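Community > Sport > Baseball & Softball > Scoring and Rules

Starter left with the lead after four innings – who gets the win?
Posted by Huia McAlister, February

I've taken over the scorebook for our senior men's side, Stanomstead, and I'm stuck on one from last round. Our starter went four innings and left with a 5–2 lead, having thrown 54 pitches. Three relievers finished it off and we were never behind or level after that. It was a nine-inning game. The first reliever pitched one inning and gave up two runs, the second pitched three clean innings, and the third got the last three outs. The starter's dad says the win is his because he left in front. The league website won't let me submit the sheet with that box blank.

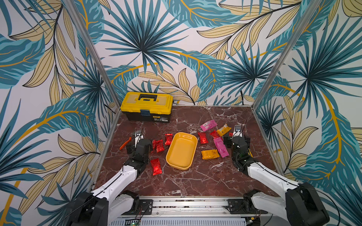
Does the pitch count make any difference to who gets the win? No limit on pitches changes it; the scorer goes by innings pitched, the score when each pitcher left and, for relievers, how effective they were.

I did ring the league office but they only open in the mornings and I work then.

Prarkudora

Your starter can't have it. In a nine-inning game the starter has to complete five innings, and he went four. When he leaves early with a lead that holds up, the scorer picks the reliever who was most effective. On what you've written I'd give it to the second bloke, three innings and no runs. Write his name in and put W beside it.

Check your local by-laws as well. Ours shorten some games to seven innings, and then the starter only needs four if the competition has adopted that. It's worth reading before you do the season totals – I had to go back through 129 sheets one winter after we'd been applying the wrong one.

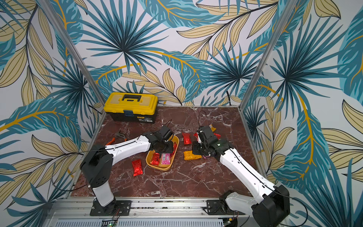

The other thing is the save. Your last pitcher came in with a lead, finished the game and isn't the winner, so look at the margin when he walked out. Three runs or fewer and he gets a save for the full inning. If it was four or more, he doesn't, unless the tying run was on base, at bat or on deck.

Min

Just give it to the starter. We always do in our comp and it keeps the parents happy.

Prarkudora

Min, that'll get bounced if anyone looks at the sheet. Four innings isn't five.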